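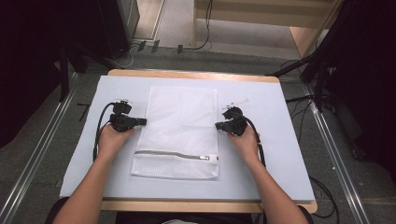 The Skostby Convention is a regional agreement on public integrity and the recovery of stolen state funds. It was opened for signature at Skostby in June and took effect on Mar 1, 2023, after ratification by Clirndale and Wunness. It has 79 articles and is overseen by a standing secretariat in Clirndale.

Parties must publish all public contracts worth more than 2,000 units of account and must answer requests for legal assistance within 20 days. The secretariat's first register listed 1,064 contracts.

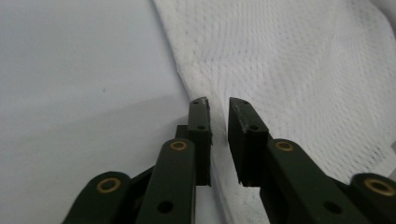
Güler objected that the deadline for legal assistance was too short for smaller courts and that the text set no penalty for missing it. Wunness later proposed an amendment on both points.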